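Keeping a Bottom Sheet Flat on the Mattress

A sheet that creeps up at the corners is usually one of three things: too small for the mattress, too slippery for the cover under it, or tucked in the wrong order. Check the size first. Measure the depth of the mattress with the topper on, if you use one. Many older sheets were cut for thinner mattresses and will never hold on a deep one, whatever you do to them.

Flat sheets

A flat sheet works fine as a bottom sheet if it is wide enough to go down the sides and under by the length of your hand. Lay it out with the center crease on the center of the mattress. Tuck the foot end first, then the head, then the sides. If you tuck a side first the sheet pulls crooked and you end up doing it again.

For the corners, lift the hanging edge onto the bed so it makes a triangle, tuck what is left below, then drop the triangle and tuck that too. Deolinda Bragança taught me to pull the sheet toward the opposite corner before the last tuck. It takes out most of the slack.

Clips

Clips are the cheap fix. Plastic ones are kinder to fabric than metal ones with teeth. Put two on an edge, each a forearm's length in from the corner, and fold the fabric double where the clip bites. A single layer tears sooner. Take the clips off before the sheet goes in the wash. I forgot once and had to fish one out of the door seal.

Elastic straps that run under the corners hold better, but you have to lift the mattress to fit them. On a heavy mattress that is a job for two.

Wrinkles

Take the sheet out of the dryer while it is still slightly damp and put it straight on the bed. Smooth it from the middle outward with the flat of your forearm. Small creases will drop out overnight. Deep ones come from leaving the load sitting in the drum, and they need a mist of water from a spray bottle.
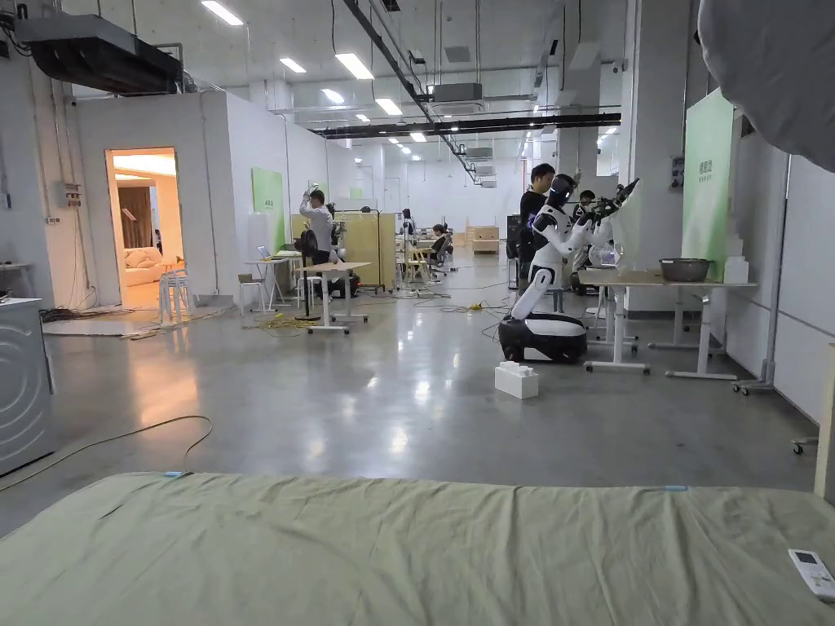 Darker and grayish colors show lint more than white does, so go over them with a dry rubber glove before you put the pillows back. Remotes, chargers and glasses should come off the bed before you pull anything tight.

Wash a bottom sheet every week in summer and at least every 9 days the rest of the year. Keep two sets going and store the spare folded inside one of its own pillowcases.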